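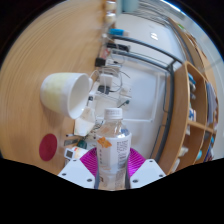
Bottle, mug, coaster. The mug and the coaster have still not been introduced.

**1/** I paid $17 for the Fluswood desk guide because three different people sent it to me in the same week, and I'd like to know if any of them read it past the first chapter. Thread, probably long, I have tea.

**2/** The promise is that a clear desk gets you back 85 minutes a day. Eighty-five. I don't spend 85 minutes a day looking for things on my desk. I don't think I spend five. Where is the other hour and change coming from? There's no footnote, I checked.

**3/** The author, Ramiro Esteban, wants you to keep "one vessel" within reach. One! Water or a hot drink, pick a side. I drink both. A bottle has a lid on it, so I can knock it with my elbow and carry on with my life. A mug keeps tea warm for a bit. They do different jobs and I'm keeping both of them.

**4/** He also says a coaster is "visual noise." Okay. A ring on a wood desk is also visual noise, and you can't put that one in a drawer.

(Yes, I know mine spends most of its time next to the mug. I never said I was a good example.)

**5/** Tried it properly anyway, because complaining about something you haven't tried is cheap. Two weeks. Everything off the desk at night, only the "active items" back on in the morning. I used the sorting sheet and everything.

**6/** First few days were nice, I'll give him that. Wiping down bare wood takes seconds. I liked how it looked with the lamp on. If the whole guide said "wipe your desk more often" I'd have no quarrel with it, but I guess you can't charge $17 for that.

**7/** Then it got silly. By the second Monday I was getting up for hand lotion, getting up for a pen, getting up for the thing I'd gotten up for and forgotten. If anybody's timing my 85 minutes, please subtract those. 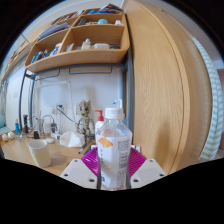

**8/** So all of it came back. The pen, the pump bottle with the red top, the little spray bottle, and Groot, who was never really gone — he did one night in a drawer and I felt bad about it.

**9/** Groot is where the guide and I part ways for good. "Decorative figures split your attention." Do they? He stands by the wall. He has asked me for nothing all day. My phone splits my attention, and the guide has a QR code in it so you can follow along on your phone.

**10/** What I will admit to is the crumpled bag. A crumpled bag isn't a system or a personality. It's a thing I didn't throw out. Same goes for anything at the back that I'd have to pick up and read before I could tell you why it's there.

**11/** Antigoni Karras replied to my last post about this to say her desk has been bare since April and she's never been calmer. I believe her! I'd also point out that she changed jobs in April. I'm not sure I'd hand the credit to the desk.

**12/** Somebody else asked if I'd looked at the Prakden trays instead. I looked. It's a tray. You put your small stuff on the tray and then the small stuff counts as tidy. I own baking sheets, I can run that experiment at home.

**13/** And before anyone sends me the Mathebula video: watched it, twice as long as it needed to be. The "before" desk has a pizza box on it and the "after" desk is in a different room with better windows. Come on.

**14/** What I'm doing now, for the people who keep asking for "takeaways":

- Drinks stay. Both of them.
- Trash goes when I get up anyway.
- Bottles at the back get checked when I dust. Empty ones leave.
- Groot stays.

**15/** No idea how many minutes a day that saves. I could make up a number if it helps.

**16/** A few replies saying clutter stresses them out and it's real for them. Sure, I'm not arguing with that. If a bare desk makes you feel better, have a bare desk. My complaint is with being sold a number, and with the idea that a mug and a bottle on the same table is some kind of warning sign.

**17/** Also, whoever's running the Fluswood workshop at the Jorkville library, I'd go to that. I'd sit near the front. I just want to ask where the 85 comes from and whether the speaker gets a glass of water and a coffee up there, or has to choose.

**18/** Refund request went in this morning. The form wants to know "what part of your desk is resisting change." I put down the mug. Will post if they write back.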